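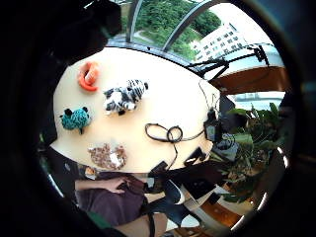
Four small soft pieces on the round table, one of them orange.

Ticket: Low notes double or hang when the Marna keyboard is recorded into Dekivura
Opened: March 24, 2020
Status: Closed – fixed
Share 18 | Comments 2

Problem as reported

The Marna stage piano in teaching room 2 at the Mthembu music school plays two notes for each key press when a student records into Dekivura. The second note is very slightly late, so the sound is thick and hollow, a bit like a badly tuned upright heard through a wall. On the lowest keys there is a second fault. Anything below MIDI note 36 sometimes keeps sounding after the key is released, and only stops when playback is stopped.

With the software closed, the piano sounds normal through its own speakers and through headphones. The students' older recordings are clean. The fault is on every new take.

Setup

Marna stage piano, weighted keys, sustain pedal plugged in at the back.
Wosell audio interface, USB to the computer, MIDI in and out on the rear panel.
Dekivura on the school computer, one piano track, one metronome track.

Log

Entry 1. Restarted everything in order: piano first, then interface, then computer. Opened a blank project and played a C major scale, two octaves, hands separate. Doubling still there. No hanging notes on this pass, but the scale didn't go low enough to test that.

Entry 2. Turned Local Control off on the piano. It was on, which means the keyboard was playing its own sounds and also getting the same notes back from the software. The doubling got quieter but did not go away. I would have expected it to go away completely.

Entry 3. Looked at the recorded notes in the editor. Each key press is written twice at the same pitch, 20 milliseconds apart. So the notes come in twice before any sound is made, and the piano's speakers are not the only cause.

Entry 4. Checked the input list for the track. It was set to All Inputs. The piano shows up in the list once by its own USB cable and once again through the Wosell interface. Somebody had connected both, probably when the room was rearranged. Unplugged the USB cable from the piano and left the MIDI cables in. Doubling gone. Played the scale again and the first page of a Clementi sonatina. Every note is written once.

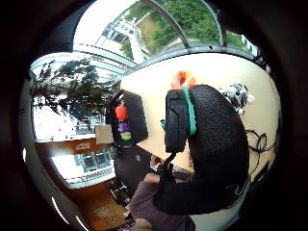

Entry 5. Hanging notes next, so all the cables had to come off and go back on one at a time. There are three running behind the piano, all black and the same length, and I mixed up MIDI in and MIDI out on my first try. They now have colored tape. The order is red first, then purple, then lime green. Red is MIDI in, purple is MIDI out, lime green is the sustain pedal. Please keep to this if a cable is replaced.

Entry 6. With the pedal cable out, no hanging notes at all after a full chromatic run from the bottom of the keyboard. With it back in, they return within a minute or so of playing. The pedal is sending small half-pressed values when it is up. In the bottom range the piano patch in Dekivura reads those as a held pedal. Higher notes die away by themselves, so the fault is easy to miss up there.

Entry 7. Recalibrated the pedal: piano off, foot off the pedal, piano on, wait for the display to settle. Then set the pedal type to Switch in the piano menu. It had been set to Continuous. The student pieces in this room do not need half pedaling. If an advanced student wants it, the setting can go back, but the pedal should be replaced first.

Entry 8. Recorded a long take to be sure, 18 minutes of left-hand octaves, slow blues in F, and some hymn playing with a lot of pedal. No doubles, no hangs. Saved the project as the room template.

Fix, short version

1. Local Control off on the piano while recording.
2. MIDI cables only – leave the USB cable out.
3. Track input set to Wosell MIDI, not All Inputs.
4. Pedal type set to Switch.

Still open

The metronome click is too loud in the left headphone. Will get its own ticket in April.

Comments (2)

Same doubling in the ensemble room, and step 3 cured it. We kept USB and took the MIDI cables off. Works either way as long as it is only one of them.

Turn Local Control back on after the lesson, please. The next class found a silent piano and thought it was broken.

Related tickets
Metronome drifts against backing track
Headphone splitter hums with two students connected
Wosell interface not found after update
Pedal squeak picked up by room microphone

Contact the help desk | © 2020 Mthembu | Back to top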